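Skirnmont Short Course in Robot Learning
Handout 5: Gathering demonstrations for a laundry task
Revised 10/30/19

1. Scope

Handout 4 covered the policy network and its inputs. The present handout covers the examples used to train it. The task is unloading: a front-loading machine stands with its door open, garments lie in the drum, and the arm must take them out one at a time. Students should have read the Clornia logging guide before the lab session.

An example, in the sense used here, is one complete episode. It holds the camera streams, the joint positions, the gripper opening and the operator's commands, all stamped against a single clock. A partial episode is kept only if the break falls between two garments.

2. Views

Each episode is stored with a head view and a wrist view. The head view fixes the position of the arm relative to the machine, the door and the baskets. It is a poor source for the last part of the reach, when the arm itself can hide the opening.
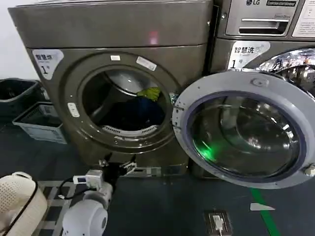
Start poses must vary. If the arm begins every episode from the same place, the learner can reproduce the approach from joint positions alone and ignore the images. The Sanar collection script draws a start pose from a list of 48 and will not open a new episode until the arm is within tolerance of the pose drawn. Do not edit the list by hand.

The door angle is a second source of variation. Change it between blocks of episodes, never within one. Record the angle class (narrow, middle, wide) in the block header.

3. Inside the drum

Most failed grasps in the June data came from the last few inches of travel. Three causes account for nearly all of them:

Fingers closed above the fabric.
Fingers closed on two garments at once.
A finger touched a baffle and the arm stopped on its force limit.

Metal drums are hard on color and exposure. The rear wall can return a bright patch of light while the fabric in front of it falls into shadow, and dark cloth loses its folds first. Lock exposure at the start of a block. Use garments of clearly different colors for the first blocks so that a double grasp can be found on review.
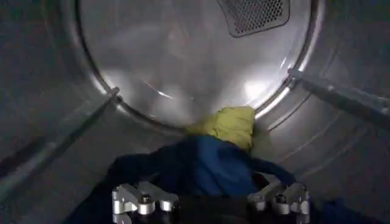
The operator should come in with the fingers spread, stop short of the fabric, and then close on a fold. The stop matters to the segmentation tool, which looks for a drop in speed to place the boundary between "reach" and "grasp." Operators who move in one smooth sweep produce good grasps and bad labels.

4. Labels

Every episode receives one outcome: success, double, miss or abort. Doubles are not discarded. They go to a separate split and are used to train the outcome classifier described in Handout 6. The full set now stands at 2,439 episodes, of which some 13 percent are doubles.

Segment labels are reach, grasp, withdraw and release. Withdraw begins at the first frame in which the gripper moves away from the drum wall with the fingers closed. Where the two views disagree on a boundary, the wrist view decides.

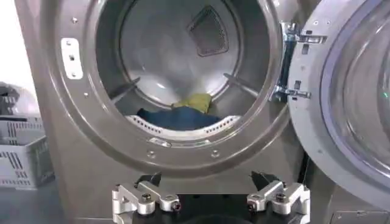

Figure 3. Wrist view at the drum opening, fingers spread, two pieces of laundry in the drum.

5. Review before upload

Play both streams side by side at double speed. Reject the episode if the clocks drift by more than one frame, if a stream has a gap, or if the outcome label cannot be confirmed from the images. Rejected episodes stay on the local disk until the block is closed.

Upload goes through the Oyelaran server. Close the block first; an open block uploads without its header and has to be sent again.

Exercise. Take one block of your own episodes and plot gripper opening against time for each. Mark the four segments. Submit the plots with a short note on any boundary you would move, and by how many frames.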